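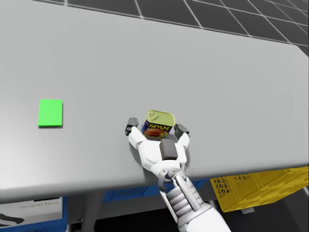

Interim Progress Report: Learned Placement Policies for Two-Armed Manipulation
Submitted to the Drovach Research Fund
Monday, February 8, 2021

Print this report | E-mail this report

1. Purpose of the Report

The Brakudard Institute submits this report under the terms of its grant for the study of pick-and-place policies learned in simulation. It covers work since the previous report, which the Fund accepted in June. The budget statement is supplied separately.

2. Work Completed

The tabletop task set is now in regular use. In each task the policy must move a grocery item to a flat green target on the table. The items are packaged goods, among them a can of SPAM, and were selected for their hard edges and flat faces. Soft packaging has been deferred to the next period.

A total of 102 demonstrations were recorded by teleoperation inside the simulator. Of these, 18 were removed at review. Most of the removed recordings showed the operator correcting a grasp several times before lifting, and earlier training runs had copied that hesitation. The remaining recordings were converted to the Stilodeck format and checked for timing errors. One fault in the conversion script shifted the finger commands relative to the arm commands. It was corrected, and all affected files were converted again.

3. Method

The policy receives rendered camera views together with the joint positions of both arms, and it predicts a short sequence of commands. The first version left the choice of arm entirely to the network. Under that arrangement the policy sometimes started both arms toward the same item and then stalled. The present version adds a separate output that selects the working arm before any motion begins. The other arm holds an open-hand pose until the selection changes.

4. Results

The policy was evaluated in 50 trials with new starting positions for the items. Placement improved on the first version in every part of the table, with the clearest gain when an item began near the middle. Upright items remain harder than items lying flat. The usual failure is early contact by one finger, which turns the item before the grasp closes.

Training time on the Siddiqui cluster has fallen to about 5 hours per run. This has allowed the project to repeat each run with different random seeds, as the Fund requested.

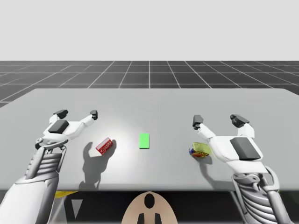 Drovach program office: The arm selection output appears to account for most of the improvement, and we would like to see it tested alone. Please include a run with the selection fixed in advance, so that the effect of better demonstrations can be separated from the effect of the new design.

The Institute accepts this request. The comparison will use the same starting positions as the trials in Section 4 and will be reported with the final results.

5. Outstanding Matters

Contact friction in the simulator is still set by hand. The project will vary it during training and report how far placement accuracy depends on it. No transfer to hardware has been attempted, and none is planned before the friction study is finished.

The Institute requests no change to the approved scope of work.

0 comments | 5 shares

Contact the Brakudard Institute | Copyright 2021 Brakudard Institute | Back to top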